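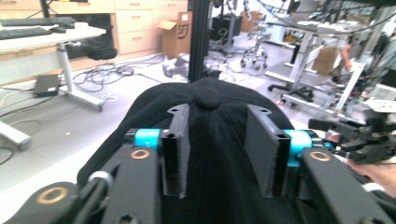

**So should you update your phone the day a big system update lands?**

I'd give it a fortnight, unless it's a security patch, and then I'd do it the same night.

I know, I know, I used to be the first in line. I'd sit there refreshing the settings page like it was concert tickets (my sister still brings this up). But this past month has cured me a bit, and since a few of you wrote in about the very same update, I thought I'd tell you how mine went.

My everyday phone is a Rinden, the mid-size one, now in its third year. The new system came through on a weeknight and I had it installed before the kettle boiled. Well, before the second kettle boiled. It's a big download, and then there's that long stretch where the logo just sits in the middle of the screen and you start wondering where you put your old phone.

The good stuff first, because there's plenty! The keyboard finally stops correcting my surname. The camera opens quicker from the lock screen. You can drag the quick settings into whatever order you like, so the torch is now right under my thumb where it belongs. And the text size slider goes bigger than it used to, which my dad was thrilled about.

Now the battery. For the first 4 days it was dreadful. I'd leave home on a full charge and be down to 40 per cent by lunch, having done nothing fancier than read the news and text Natsumi about dinner. I went through the battery page over and over and the culprit was always listed as "system", so that was a big help. Then on the fifth day it settled, and it's been back to its old self ever since. Joana Barros has the same model and hers behaved the same way, only it took a week to come good. She thinks it's all the photos being indexed again in the background. She has a lot of photos of her garden, so she could be onto something.

The other grumble is the Prullura weather app, which I love and which now won't show its widget on the home screen. It just says "loading" in a very small grey font. I wrote to their support desk and got a friendly reply saying a fix is on the way, no date given. If you rely on it, hold off a while longer.

A couple of things I'd do before you tap the button:

- Back up properly, and open the backup afterwards to see that your photos are in it. Mio Tsuchiya skipped this in February and I had to listen to the whole story twice.
- Clear some room. My phone wanted 880 MB free just to begin, and it stopped halfway to ask for more.
- Plug in, and use home wifi. I tried a download on the train to Brurnport once — never again.
- Write down your banking app login, as mine signed me out.

Hiyori Hirano asked whether her older Rocha tablet will get the update too. From what I can tell it won't get this one, though it should keep getting security patches for a while yet. If yours is slow, try restarting it and clearing out apps you've forgotten about before you go shopping for a new one. I found a parking app on mine for a city I haven't visited in years.

Next time I'll get to the question about cheap chargers — I've got three on the go at the moment and one of them hums. If your widget has come back to life, hit reply and tell me what you did!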